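20 Nov 2025
Workshop notebook, leaf and weather log, Trinderham

First proper frost on the lawn when I came in, and the maple by the bike shed has finally given up. It held on through the whole of October like a guest who can't find their coat. I have moved its entry in the leaf log from "turning" to "bare", with one leaf left at the top which I am choosing to ignore.

Tea made, heater on, notebook found under the seed trays.
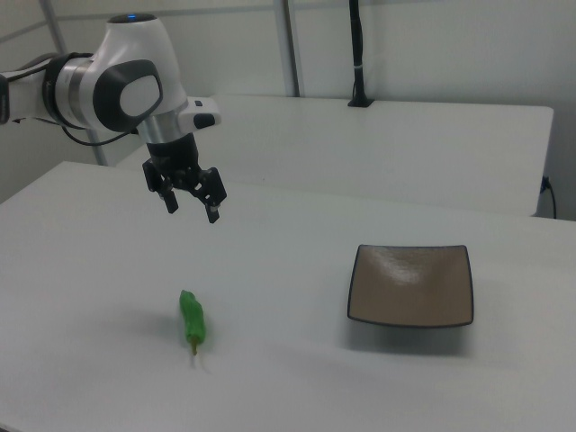
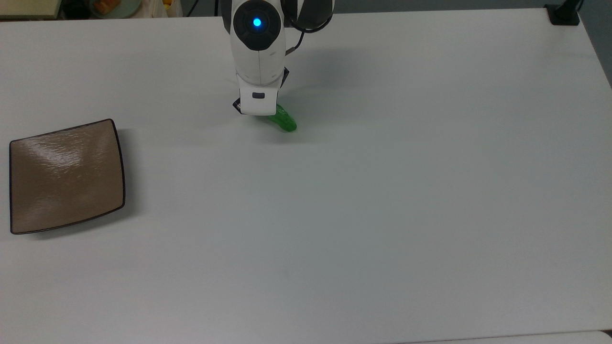

Rain gauge

Emptied the one behind the workshop. It had 3 mm in it, plus a beech leaf, plus a slug. The slug displaces water, so the true figure is lower, but I have no correction for slugs and I'm not starting one now. Written down as 3 mm with an S beside it. The gauge by the gate had no slug and read 5 mm, and the two are close enough together that I could throw one at the other. I was tempted.

The gate gauge stands nearer the hedge, so it may be catching drips. Move it out by a couple of paces before the next wet spell. I wrote the same thing last month, I see, and in better handwriting.

Leaf traps

All three nets are still up. The one under the oak was full again and had pulled its left-hand peg out. Re-pegged it with one of the long tent pegs, which went in nicely until it met whatever is buried there. Brick, by the sound of it.

Counted the oak net on the bench with the door shut, having learned about the door last time. 166 leaves, stalks attached, bits not counted. Anything under half a leaf goes in the "bits" bag and is weighed. The bits bag is now heavier than the leaves, so either the oak is shredding them on the way down or the blackbirds are at it. I have seen the blackbirds and my money is on them.

Running total for the oak passed 1,000 today. I had a biscuit.

The hornbeam net had very little in it. Hornbeams hang on to their dead leaves, the young ones especially, and ours seems to think it is young. Leave that net up till the new year and stop checking it every morning as if it owed me something.

Colour cards

Compared the fresh oak leaves against the Skatwood card set. According to the card they are "warm tan". According to the same card in the afternoon they are "dull copper". The light by the window goes yellow after lunch at this time of year and drags everything with it, so all colour matching is to be done before noon from now on. Entries already made after lunch are marked with a small sun in the margin. There are a great many small suns.

Card 5 has got damp and curled up. Pressed it under the bird book.

Thermometer

Overnight low on the wall thermometer was just under freezing, which fits with the grass. The one in the cold frame claims it was a mild spring night. It lives against the brickwork and always has been an optimist. Need to shift it to the middle of the frame, and to stop quoting it to people.

Condensation inside the cold frame lid again. Propped it open with a flowerpot at ten, remembered at four. The pansies look unbothered.

Birds and so on

Fieldfares on the Trellirby side of the field, a fair-sized flock, working along the hawthorn. Left them to it. The berries looked heavy this year and I have now been told by several people that this means a hard winter. The same people told me so last year, when I wore my big coat twice. Noted anyway, under "sayings", with the date.

One wasp on the inside of the window, moving very slowly. Put it out. It came back in. Put it out again and shut the top light.

To do

Move gate gauge. (Really.)
New string for the oak net, the green stuff is fraying.
Second bits bag, the first is splitting along the seam.
Get the small suns explained on the inside cover for whoever reads this next.
Dry out card 5 and put the bird book back on the shelf.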